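Chapter 14
Who Remembers the Dentist? Sharing the Work of a Home

What you will learn in this chapter

How to tell doing a job apart from noticing it
How to keep a household log for one month
Ways of handing a whole job to another person, including a child
What to do when two people have different ideas of "finished"

Key terms: visible task, noticing work, whole job, handoff, standard, household log

Before you begin

Think back to the last time you opened a kitchen drawer and found clean spoons in it. Somebody washed them, dried them and put them there. Now think about the last birthday present you took to a party. Somebody wrote down the date, asked what the birthday child liked, checked that there was wrapping paper in the house, and kept an eye on the clock so you left on time. The spoons and the present are both housework, and the second is the more interesting of the two (at least to me!), as most of it happened inside a person's head.

This chapter is all about that second kind. I love teaching it. Students walk in expecting a lecture on mopping and walk out arguing about their own families, and the arguments tend to be good ones.
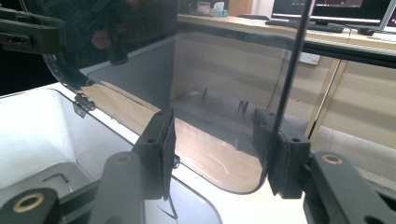
Figure 14.1 A smoke-tinted clear plastic panel, upright.

14.1 One ordinary evening in Postent

The Khoury family lives on the top floor of a building in Postent: two parents, a grandmother, a girl of eleven and a boy of six. We will come back to them all through the chapter, so get to know them a little.

At 5:40 in the evening the mother comes in and starts onions frying. While she stirs, she remembers that the boy needs a signed form tomorrow. She calls to the father, who signs it at once, cheerfully, and leaves it on the arm of the couch. The grandmother sees it there, knows exactly what will happen to it, and slides it into the boy's bag. The girl sets the table without being asked and then says she is out of graph paper. The father says he'll get some. The mother makes a note on her phone to remind him.

Ask each of them later who dealt with the form and you will hear different answers. The father says he did, and he is right. The mother says she did, and she is right too. The grandmother doesn't mention it.

Go back over that paragraph with a pencil and mark every time someone notices something. Then mark every time someone does something with their hands. Count up both sets of marks for each person. Most readers find the mother has far more of the first kind than they spotted on their first reading, and nearly everyone misses at least one belonging to the grandmother.

14.2 Visible tasks and noticing work

A visible task has a start and a stop. You can walk in on someone doing it. Vacuuming, bathing a baby, hanging up shirts and paying for shoes are visible tasks.

Noticing work is everything that makes a visible task happen at the right time. It includes keeping track of sizes, knowing which child has stopped eating lunch at school, seeing that the toothpaste will run out before the next shopping trip, and holding the whole week in mind while someone asks you where the tape is. It can be done in the shower or on a bus. It can also be done at three in the morning, when it is usually called worry.

One person can do plenty of visible tasks and almost no noticing. You may have met this person. You may be this person, in which case welcome, there is a great deal here for you! The usual sign is the sentence "just tell me what you want me to do." It is kindly meant. It also leaves the listener with the remembering, the planning and now the telling.

Families often try to fix things by putting a list on the wall. A list does help. It gets small jobs out of one head and into a place where everyone can read them, and children enjoy crossing things off far more than adults expect.

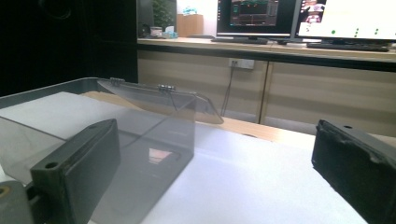
Siham Bataineh objects that a list on the wall only moves the problem along, as somebody still has to write it, and in her view the person who writes it is doing the hardest job in the house with no line on the list for it. She would have every family put "making this list" at the top and pass it to someone new each month.

It's a fair point, and a fun one to try. Keep it in mind when you come to the exercises, where you'll be asked to write a list that includes itself.

14.3 The household log

In the fall term of 2000, a class in Fanbridge kept the first version of the log we use in this book. It was a school notebook with lines ruled by hand, and the method hasn't changed much. For one month, each person in the home writes down what they did, when they began, and when they stopped. Noticing work gets its own column, headed "thought about." Very young children can draw theirs.

The Khourys kept a log in March. At the end of it they added up the minutes in the "thought about" column and got 2977 for all of them together. The father guessed beforehand that it would be tiny. The girl had the best guess in the family and was unbearable for days.

A few tips before you start your own:

Write things down the same day. Memory is generous to its owner.
Don't correct anyone else's entries.
Leave the adding up until the end of the month.
If you forget a day, leave it blank and go on.

Hadi Haddadin's Sirkard sheets, in the back of this book, have the columns ready ruled. You may copy them freely. A plain notebook works just as well, and some families prefer one as they can scribble in the margins (the margins are often the best part).

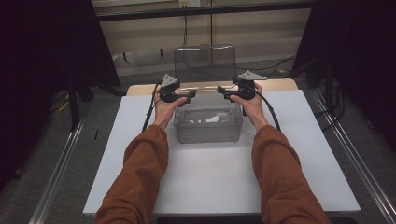
14.4 Handing over a whole job

A whole job has three parts: noticing that it needs doing, deciding how, and doing it. When you hand over only the last part, you have borrowed someone's hands. When you hand over all three, you have made a handoff, and you can stop thinking about it. That last bit takes practice!

Start small. Packing a swim bag is a good first whole job for a child of nine or ten. The child keeps track of which day it is, knows what goes in, sees when the shampoo is nearly gone and says so in time. For the first 2 weeks an adult may ask one question the night before. After that the adult stays out of it, and if a towel is left at home, then a towel is left at home.

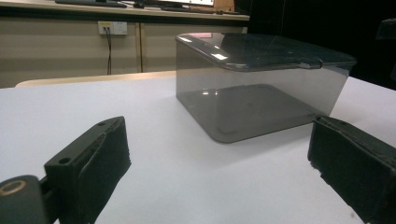 Standards cause more quarrels than laziness ever did. A standard is simply what "finished" looks like, and people carry different ones around without knowing it. Ask two people in your home to tidy the craft supplies and see where each of them stops. For one, the job ends when everything is off the floor. For the other, it ends with a box like the smoky gray one here, lid on, set down on a clear patch of white tabletop. Both have tidied. The trouble starts if the second person quietly redoes the work of the first, who will notice, and will be slower to offer next time. Talk about the finish before the job changes hands, and let the person who now owns it have the larger say.

Try it yourself

Choose one job in your home that you have never done. Find out who does it. Ask that person to tell you everything they have to know in order to do it, and write it all down, however small. Then ask whether you may take it over for a month. Bring your notes to class. We'll use them in section 14.5, where we look at what happens when a job changes hands in the middle of a busy week.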